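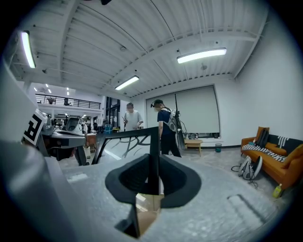

Questions I get about the Sallard engine

What is a Sallard, then?
It's a small air-cooled radial aero engine, and I've been rebuilding one for longer than I like to admit. Mine has five cylinders and came to me in crates from Tapio Hyvönen, who'd had it under his stairs (his wife was delighted to see it go!).

Is it related to the Overgaard?
People ask me this all the time. They share a magneto drive and the same odd thread on the rocker covers, but the crankcases are completely different. Please don't try to swap the pistons, I've had that email twice now.

Can you still get parts?
Some of them. Gaskets are easy, you can cut your own. Valve springs I buy in batches of 50 from Wurner, and I'm happy to pass on a few at cost. Exhaust valves are the real headache – I've got 11 left and I'm keeping them.

How often should I check the valve clearances?
I do mine every 200 hours once the engine has settled in, always stone cold. Signe Arnardóttir does hers far more often and her engine sounds lovely, so make of that what you will.

What oil do you use?
Straight mineral oil while running in. After that it's up to you, and I'm not getting into that argument again.

Will yours ever fly?
I hope so! Grímur Kárason has a Serow airframe with an empty nose and we've been talking. First I want it ticking over on the test stand, with any luck in September.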